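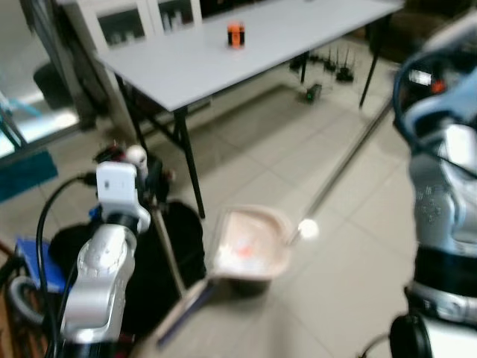
Week two of teaching by remote and my shoulders are wrecked. Quick post before dinner, no editing, sorry in advance.

So the task is dull on purpose. Small container, sitting on a table. Walk the robot up, reach, close, lift, put it down again a bit further along. Reset. Again. I do the driving, the robot records what its own joints do plus what the head camera sees, and later the learning code chews on it. That's the whole job right now.

Target is 94 good runs. I have almost 20. Ugh.

What eats the time is the approach. From the head camera the table looks like it's right there and it is not right there. First few days I kept starting the reach way too early, arms up, nothing in range, and then shuffling the last bit with the arms already out in front blocking my own view. Those runs all got binned. Now I keep both arms low until the near edge of the table is well down in the picture, then right arm only. Left stays parked. Boring rule but the throwaway pile got a lot smaller.

Also: where you put the thing matters way more than I thought. Near the far edge is horrible. You have to lean the whole upper body and the wrist comes in at a nasty flat angle. But if I only ever record it in the easy spot then the easy spot is all it learns, so far edge goes in the mix. I do 6 in the middle, then 2 far, then move the table a bit and start over. Table angle too. Leltov wrote in their notes (the only part of the notes I understood first time) that if the furniture is always square to the robot you end up teaching it furniture. Fair enough. So the table gets shoved around.

Delay. I moaned about this last time. Better now – changed the channel on the wireless and the hand follows mine closely enough that I stopped doing the thing where you move, wait, panic, move more. If you get into that habit it's in the data forever. The robot copies your hesitating. I watched a playback from the first batch, arm goes out, stops, goes out, stops, like it's asking permision. That was me. Very humbling to see your own nerves played back at you by a machine.

I tried guiding it by hand as well, motors soft, just pulling the wrist where I want it. Feels lovely, way more natural for the grab itself. Problem is I'm standing in the camera view the whole time, my sleeve in every single run. Might be ok for the last few inches only? Somebody in the Hovholm forum swears by mixing the two, remote for the walk and hands for the grip. I don't get how they join the recordings up. Will ask.

Ruotsalainen, which is the playback tool I'm using, still drops the last second of every recording if you hit stop too fast. So now I let go, pull the arm back, count in my head, then stop. If your container never quite gets released in playback, check that before you blame your grip like I did for an entire afternoon.

Renamed the folder too. It was called test_final_new, now it's Driven, since that's what I do all day. Old links in the June post are dead, will fix them at some point.

Things I still want to try:

slower lift, the lid end wobbles when I yank it
starting from further back
a few runs with the curtains shut, the daylight off the glass door changes a lot between morning and four o'clock
swapping arms, although my left hand is useless so god help the data

More runs tonight if the batteries are up. Aiming for the far edge ones frist while I still have patience.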